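Manual de instalación y uso del deshumidificador Stidix
Sección 4. Puesta en marcha en sótanos y plantas bajas

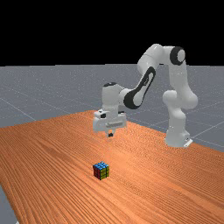

4.1 Ámbito de aplicación

Las indicaciones de esta sección se refieren a la instalación del equipo en locales enterrados, semienterrados o en contacto directo con el terreno. Para viviendas en planta alta y garajes ventilados, consúltese la sección 5.

El deshumidificador reduce la humedad del aire y la condensación en paredes y carpinterías. No corrige filtraciones procedentes de la cubierta, roturas de tuberías ni humedad ascendente por capilaridad. Cuando el muro presente eflorescencias salinas, pintura desprendida junto al zócalo o manchas que aumenten después de la lluvia, deberá solicitarse la inspección de un técnico antes de la instalación.

4.2 Elección del emplazamiento

1. Elija una superficie horizontal, firme y capaz de soportar el peso del equipo con el depósito lleno.

2. Deje una separación mínima de 30 cm entre la rejilla posterior y la pared. La rejilla superior debe quedar despejada en todo momento.

3. Sitúe el equipo en la zona más amplia del local. En sótanos divididos en varias estancias, mantenga abiertas las puertas interiores.

4. Compruebe que la toma de corriente dispone de conexión a tierra y de protección diferencial. No utilice alargadores ni bases múltiples.

PRECAUCIÓN: No instale el equipo en locales donde se almacenen disolventes, combustibles o productos que desprendan vapores inflamables.

Nota: Si el aparato se ha transportado tumbado, colóquelo en posición vertical y espere 4 horas antes de conectarlo.

4.3 Conexión del desagüe continuo

El equipo se suministra preparado para recoger el agua en el depósito interior. Para un uso prolongado se recomienda el desagüe continuo por gravedad, con la manguera Bestex incluida en la bolsa de accesorios.

5. Desconecte el equipo de la red eléctrica y retire el depósito.

6. Desenrosque el tapón de la salida posterior y extraiga la junta de goma. Guarde ambas piezas; serán necesarias si se vuelve a utilizar el depósito.

7. Introduzca la manguera en la boquilla hasta el tope y apriete la abrazadera a mano.

8. Dirija la manguera hacia el sumidero con pendiente descendente en todo el recorrido. Evite curvas cerradas y tramos elevados.

9. Coloque de nuevo el depósito. El equipo no arrancará si este no se encuentra bien encajado.

Nota: Cuando el sumidero esté situado por encima de la salida del equipo, deberá instalarse la bomba de elevación Povura, que se adquiere por separado y dispone de su propia guía de montaje.

4.4 Primer arranque

10. Cierre las ventanas y las puertas que comuniquen con el exterior.

11. Conecte el equipo y pulse la tecla de encendido. El indicador permanecerá en verde durante la comprobación inicial.

12. Seleccione el modo Secado y mantenga el equipo en funcionamiento ininterrumpido durante el primer día.

13. Pase después al modo Automático y ajuste el nivel de humedad deseado con las teclas de flecha.

El equipo está previsto para funcionar a temperaturas ambiente superiores a 18 °C en su configuración de fábrica. Para temperaturas inferiores debe activarse la función de desescarche reforzado, descrita en la sección 6.

PRECAUCIÓN: No aplique pintura, yeso ni revestimientos impermeables sobre un muro que todavía se encuentre en proceso de secado. La duración del secado depende del espesor y de la naturaleza del muro, y deberá confirmarse mediante medición.

4.5 Avisos durante la puesta en marcha

Indicador rojo fijo: depósito lleno o mal colocado. Vacíelo, séquelo por fuera e introdúzcalo de nuevo hasta oír el encaje.

Indicador rojo intermitente: filtro obstruido. Retire el filtro, límpielo con agua tibia y déjelo secar por completo antes de montarlo.

Código 101 en pantalla: fallo de lectura del sensor de humedad. Desconecte el equipo, espere unos minutos y vuelva a conectarlo. Si el código persiste, no abra la carcasa y diríjase al servicio técnico.

4.6 Revisión de temporada

Se aconseja revisar la manguera, la abrazadera y el filtro en octubre, antes del periodo de mayor condensación. Anote la fecha y el resultado en la hoja de mantenimiento del anexo B.

Las consultas sobre la instalación en sótanos se atienden en la delegación Maillard, a la atención de Parveen Begum. Las solicitudes recibidas el viernes por la tarde se tramitan el siguiente día laborable. Indique siempre el número de serie, que figura en la placa situada detrás del depósito.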